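Bench notes for the gripper comparison in this repo: two sets of fingers, one arm, one wrist camera, and far more knitwear than anyone budgeted for.

## What we compared

- **Garnano** — wide, blunt fingers with soft pads. Friendly to fabric, hopeless at picking one thing out of a pile.
- **Zavthorpe** — hard fingers with angled tips. Good at getting into a pile, and just as good at snagging a loop of yarn on the way out.

Both ran under the Gustau controller with the same speed limits. The wrist camera stayed put when we swapped fingers, so the views should line up, give or take whatever the mounting screws felt like that morning.

## What's in the folder

| Item | Count |
|---|---|
| Episodes | 836 |
| Grasp attempts | 1188 |
| Object sets | 11 |
| Camera rate | 30 fps |

Attempts outnumber episodes because cloth is cloth. A retry inside an episode gets its own row in `attempts.csv`.

## Labels

`held` means the item was still in the fingers two seconds after the lift. `dragged` means it came along, but so did its neighbors. `snag` is self-explanatory and, for one set of fingers, depressingly common.

We don't label intent. If the arm went for a sock and came back with a scarf, the row says scarf.

## Known problems

- Fast wrist moves blur the close-up views. We kept those episodes; filter on `blur` if you're fussy.
- Hands show up in some episodes. Check `hand_visible` before training on them.
- Finger width readings drift in the March batch. The Ó Flaithearta calibration script fixes most of it and makes one file slightly worse. We left that file alone out of respect.

## Running the replay

```
python replay.py --set stockings --view wrist
```

Leave `--fingers` off and you get both sets, in the order they were recorded.

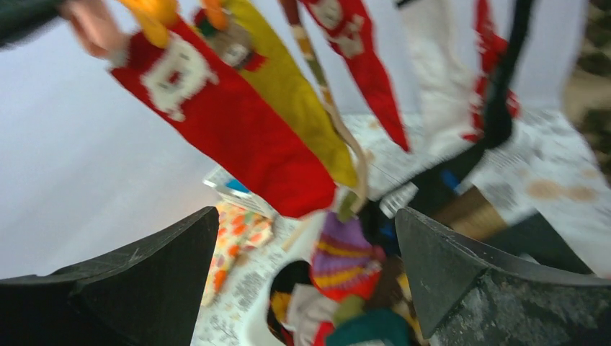 The replay window closes itself after the last episode — press `p` first if you want to keep it open.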